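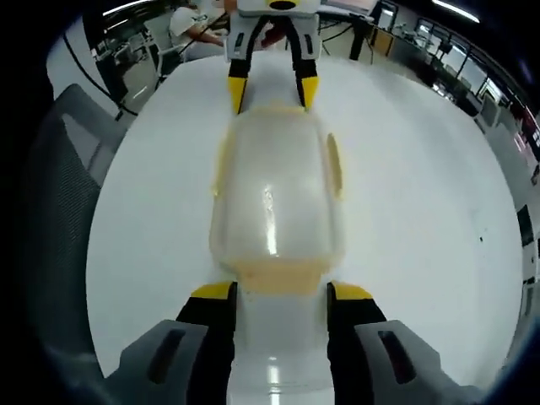
Johanna Camenzind on boxes, lids and the joy of an empty table

I'd been promised tea and a look in the cupboards, and I got both within two minutes of arriving. Johanna Camenzind runs Pevow, a tiny shop in Hatville that sells second-hand kitchen storage and nothing else. Tubs, tins, jars, cake carriers, those odd long things people used to keep celery in. I went along on a Wednesday, when she's closed, and came home with a bag I hadn't planned on (more of that later).

We sat in the back, where she does her sorting. I asked how anyone ends up with a shop full of other people's tubs.

"My aunt's kitchen," she said. "I was clearing it, and there were 300 containers. I know because my brother bet me there weren't. I gave a few away, then somebody wanted to pay me for one, and I thought, well, hang on."

She has roughly 500 in stock now, and they all come across the sorting table before they go anywhere near a shelf. The table matters to her. It has to be white and it has to be clear.

"My old one was dark brown and I missed everything. Put a milky plastic box on dark wood and it looks lovely, whatever state it's in. On white you see the tint. You see that bit of yellow creeping round the rim."

Does yellow put her off? Not a bit! She got quite heated about it. Plenty of people bring her see-through whitish plastic and apologise for the colour, and she wishes they wouldn't.

"Some of it's age, some of it's how the thing was made, and some of it's curry. I smell it, I wash it, I smell it again. If it only smells of plastic then it goes out front with a fair price on it. I draw the line at cracks. And anything sticky that stays sticky after 2 washes."

I asked about shapes, because I've always gone for square ones that stack. Johanna likes rounded corners. You can get a cloth into them, she says, and a sharp corner hangs on to old flour for ever. The soft, pillowy sort do waste a bit of cupboard, she admits, and she lays hers lengthways along the shelf so the short end faces out.

Her own kitchen is upstairs and she let me nose about. Dried beans in tall jars, biscuits in a tin marked Coretti, rice in something with a lid that came from a completely different box. Her friend Na-rae Cheon, who has the flat below mine and introduced us in the first place, had warned me about the lids.

"Na-rae thinks lids should live with their bases," Johanna said. "I keep all mine standing up in a dish rack in the drawer. She reorganised it once when I was on the phone - I couldn't find a thing until April."

Her favourite piece isn't for sale. It's a squat green tub a customer carried back from Cabanatuan, full of sweets, and left on the counter as a thank-you. The sweets lasted an afternoon. Johanna keeps her buttons in it.

What about those of us with one overstuffed cupboard and no shop to put it all in? She told me to take the whole lot out and leave it on the table overnight.

"You've got to want your breakfast badly enough to deal with it. Match what you can. Anything with no lid can hold potatoes or pegs. If you've not used it since you moved in, bring it to me."

I tried this at the weekend and ate my toast standing at the sink. I parted with nine tubs, which would sound better if I hadn't bought four from her on the way out, plus a jug. Pevow opens again on Thursday morning and I'm taking the nine round then.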